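I have wanted a robot to dust my shelves since I was nine, so when Aishwarya Chowdary at Vomidum said I could come hang around her lab for a while, I basically ran. My question was simple. Can these things do chores yet?

Damián Painemal, who handles the training, warned me on the way in that dusting is harder than it looks -- you have to get near the books without flattening them. 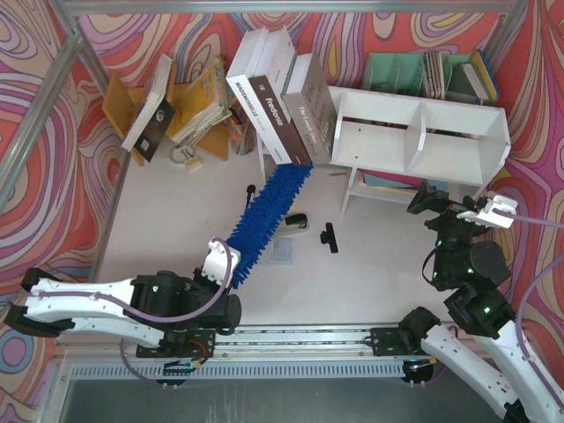
MALDONADO, 8 September 2026

The left arm has the brush, a long blue one as shaggy as a mop head, and it's touching a leaning row of three books. I held my breath over a stapler! Painemal was calmer. He told me they've logged 313 dusting runs since July, and almost 80 of those ended with a shelf he'd show his mother.

So, one in four, give or take. I've had roommates with worse numbers, but none of them needed two arms bolted to a rail (or a purple cable).

Chowdary thinks a home version is four years off. I asked if I could put my name down anyway, and she wrote it on the back of her hand. My own shelves are still filthy, by the way.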